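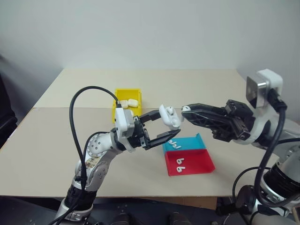
Project report: sorting and boxing small earphones

Course: Packaging and Materials, Ostwood. Project name Skavuddale (from the group list, no meaning).

Task was to work out a table layout for earbuds and their charging cases. Both buds in, lid shut, case into the yellow container, next one. Sounds like nothing. Took us from December to now and we still changed the layout last week.

What we used
- white earbuds with white charging cases, glossy, rounded
- yellow open container for the closed cases
- blue tray and red tray, pushed right up against each other
- light beige table top, plain wall behind

Colored trays were a good call. First try was everything white and you lose a white bud on a white tray very fast. Stems roll too. The Mandport handout says leave a hand's width between trays, we dropped that, buds fell in the gap.

Problem 1, the case. It's slippery and it has no flat side that wants to face you. If you hold it by the lower half the lid is free, if you hold it by the lid you can't do much else. So the rule we wrote down is lower half only.
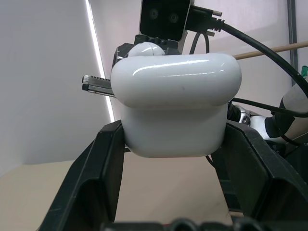
Same rule when closing it. Press on the lid from the top, dont pinch the sides, the seam is small and you feel it more than see it. Left and right buds look almost the same too, and a bud in the wrong slot sits up a little so the lid won't go down. We lost most of our time there.

Problem 2, the container. We wanted cases lined up in rows. Gave up. They are round so they lean on each other whatever you do, and a neat row costs time for no gain at this stage. Jacquet layout (thats the one with dividers) would fix it but 19 minutes to cut one set of dividers, we didn't have the hours.

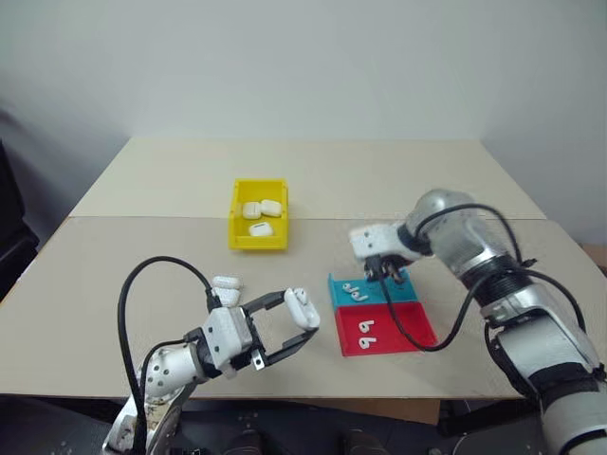 by Group 7, Packaging and Materials
Filed under: student projects, Ostwood

Results, short. Low walls are fine for the container, high walls got in the way. Put it near the middle of the table so it is the same reach from both sides. Trays in front.

Target in the brief was a station that could do 200 cases a day. Not tested at that number, we only ran short sets. The 2,000 in the project outline is for a whole line and we left it out.

To do
Check lids before a case goes in the container, a lid that's slightly open is easy to miss.
Try a dark mat under the trays.
Dividers, if somebody else wants to cut them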